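Ticket: Premiere night ballot, duplicate and missing entries
Product: Damus ballot module, used on the Stunus fan club site
Opened by: Vimala Kartha, Stunus
Handled by: Gangadharan Arumugam, Nukedura support
Priority: High
Status: Closed

Original report

We are running a ballot for fan places at the September premiere of Thevar. There are 600 places on the red carpet side and each winner gets 2 wristbands. Members started writing in this morning to say they entered and never got a confirmation email. Others say they got two. The admin page shows 4,000 entries on the nose, and it has shown that number since 9:40 a.m., although people are clearly still entering. The studio wants the winners list by tomorrow noon so the security firm can check names against ID.

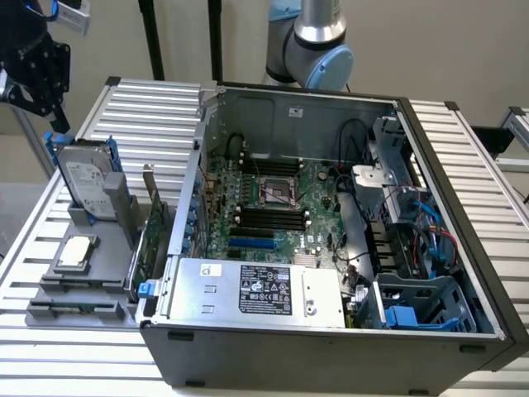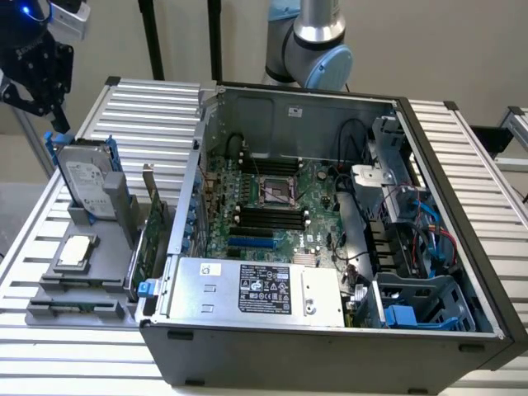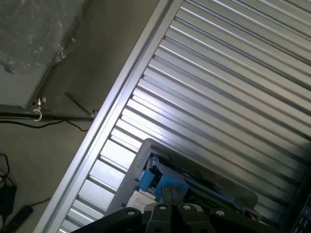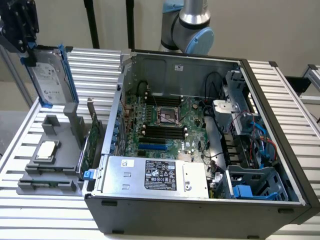

Reply, Gangadharan Arumugam, 10:25 a.m.

Thanks, I have this one. Please do not run the draw yet, and please do not close the ballot. Closing it locks the entry table and I need it open to look at what is coming in.

Can you tell me:
Which plan the Stunus site is on (Account, then Billing, top line).
Whether the ballot was copied from an older one or made new.
The email addresses of two or three members who got no confirmation, and two or three who got more than one.

Reply, Vimala Kartha, 10:50 a.m.

Plan says Club Standard. The ballot was copied from the one we used for the cast Q&A in the spring. I changed the title, the dates, the number of places and the photo of the lead actor. I have put the addresses in the private note.

One more thing. A member posted on our forum that she got the confirmation but it says "See you at the Q&A." I checked the template and the text there is right, it says premiere.

Reply, Gangadharan Arumugam, 11:35 a.m.

There are two separate problems.

1. The count. The old Q&A ballot had an entry limit of 4,000 and the limit was copied along with everything else. Once a ballot reaches its limit, Damus keeps taking entries but puts them in the overflow list. The overflow list is not counted on the admin page and does not trigger a confirmation email. The members who heard nothing are all in overflow. Their entries are safe.

2. The double emails. The copied ballot is still linked to the Q&A mailing rule. Anyone who was also on the Q&A list gets the new email and the old one. That is where "See you at the Q&A" comes from. These members have one entry each, not two. I checked all the addresses in your note.

To fix the first one, go to Ballots, Thevar Premiere, Settings, Limits. Clear the box marked Maximum entries and save. Leave it blank. Do not type a zero, because the system reads zero as "no entries allowed."

To fix the second, go to the Mail tab, find the rule called qa_confirm and switch it off. Do not delete it. The Q&A ballot still points to it and you would lose the record of who was mailed.

Reply, Vimala Kartha, 11:55 a.m.

Rule is off. The limit box will not clear. I delete the number, hit save, the page reloads and 4,000 is back. Tried it in another browser and got the same thing.

Reply, Gangadharan Arumugam, 12:20 p.m.

I can repeat that here. The save is being refused because the ballot already has entries, and the page does not show the error. I have passed that to the developers. I have cleared the limit from our side. Please refresh and tell me what you see.

Reply, Vimala Kartha, 12:30 p.m.

Box is blank now. The count still says 4,000.

Reply, Gangadharan Arumugam, 12:40 p.m.

The count will not move until the overflow list is merged. The merge runs as a job and takes 90 minutes on your plan. I have started it. New entries made during the job are held and added at the end, so you can leave the form up. Members may see "Your entry is being processed" in place of the usual thank-you page.

Please do not press Recount while it runs. It starts the job over.

Reply, Vimala Kartha, 2:25 p.m.

The number went up and people on the forum say their confirmations are arriving. The ones I asked all say premiere, no more Q&A emails.

Some members are worried that overflow entries have a lower chance in the draw. Can I tell them they don't? It is getting a bit heated. A lot of them remember the last premiere, where the places were first come first served and the site fell over.

Reply, Gangadharan Arumugam, 2:45 p.m.

Yes, you can tell them that. The draw picks from the full list and does not look at entry time. Before you run it, open the Draw tab and check that Method says Random and not Order received. I looked at your copy and it says Random.

Also check Places. It should be 600 with Guests per winner set the way you want it. If the wristbands are meant to cover the winner and one guest, set Guests to 1. If you put 2 there, Damus allows for the winner plus two more and your door list will be too long.

Reply, Vimala Kartha, 3:05 p.m.

It was set to 2. Changed to 1, saved, and it stayed. Method is Random. We close entries at 8 tonight and I will run the draw after that.

Reply, Vimala Kartha, 8:50 p.m.

Draw done. The winners list came out with the right number of names. I downloaded the door list and it has the winner's name, member number and guest name in the columns the security firm asked for. A few guest names are blank where the member left the field empty. I will email those people myself.

Reply, Gangadharan Arumugam, 9:10 p.m.

Good. If you add the guest names in Damus and then download again, the new file will have them. Edits made only in the downloaded file will not show on the scanners at the door.

I am closing this ticket. The hidden error on the Limits page has its own ticket with the developers and I have added you as a watcher.

Resolution notes

Cause: entry limit and mailing rule carried over from a copied ballot.
Fix: limit cleared by support, overflow list merged, old mailing rule switched off.
Customer action: check the Limits, Mail and Draw tabs after copying any ballot.
Still open: Limits page does not show an error when a save is refused.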